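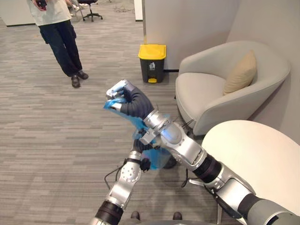
Translucent blue plastic bag, held at the top.

How to pack liquids for cabin baggage at Fenstead Airport

This page covers hand baggage on departures from Fenstead, including the Ustley and Clullbridge services. It does not cover hold baggage, where different limits apply. Connecting passengers should also check the rules at the transfer airport, as a bag accepted at Fenstead may be refused further on.

What counts as a liquid

Drinks, creams, gels, pastes, sprays and aerosols are all treated as liquids. So are toothpaste, mascara, lip gloss, jam, soft cheese and contact lens solution. Solid soap and stick deodorant are not. If an item would spread or pour at room temperature, pack it as a liquid.

Before you start

Check the size printed on each container. It is the size of the container that is measured, so a large bottle with a little left in the bottom will be taken out. Decant into smaller bottles where you need to and label them.

Packing the bag

1. Lay out everything you intend to carry and set aside items you can buy on arrival.
2. Tighten all caps. For pump bottles, turn the pump to the locked position.
3. Squeeze spare air out of soft bottles. Cabin pressure drops in the climb and a full bottle may leak.
4. Put the tallest containers in first, then fill the gaps with tubes.
5. Close the bag fully. If it will not close, remove something.
6. Place the bag at the top of your hand baggage or in an outside pocket.

Medicines and baby food

These may be carried in larger amounts if needed for the journey. Keep them apart from the liquids bag, with the prescription or a pharmacy label. Allow 5 minutes extra at security, as each container may be tested.

At the checkpoint

Lanes 2 and 3 need the liquids bag in a separate tray. Follow the sign above the lane – the layout changes in July, when the summer timetable is busiest. Najafi ground staff at the bag drop can move surplus items into hold baggage, but only until check-in closes for your flight.

Items given up at security are not stored and cannot be claimed later.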